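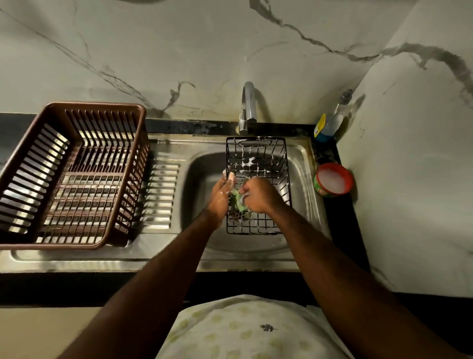 The Grustelau Reading

Mireille Jaber took over the tide gauge at Grustelau in August. The handover consisted of a key, a logbook and a sheet of corrections signed by Wajid Siddiqui, who had kept the station before her and had moved inland to Naritz.

The gauge was a float in a vertical pipe. A wire ran from the float over a pulley to a pen, and the pen drew a line on a paper drum. Each morning she read the level off the staff outside, in millimeters above station zero, and wrote it beside the line. The two values were supposed to agree within 2.

On 11th March the staff read 2,163 and the pen read 2,546. She read the staff again. She checked the wire for slack and the pulley for salt. The difference was 383.

She looked through the old logbooks. Siddiqui had recorded the same difference once, with the remark "Pen high. Left alone." The next day's values agreed. No repair was listed.

She telephoned him.

"Did you report it?" she asked.

"I wrote it down."

"What was it?"

"Water in the pipe that was not in the harbor."

She said the pipe was open at the bottom. He said he knew that, he had cleaned it.

Regional office wanted one figure by noon. The form had a single box, and a space for remarks that held two lines. Mireille entered 2,163. Under remarks she wrote "Pen high," and stopped. Then she went back down the ladder with a lamp and put her ear against the pipe.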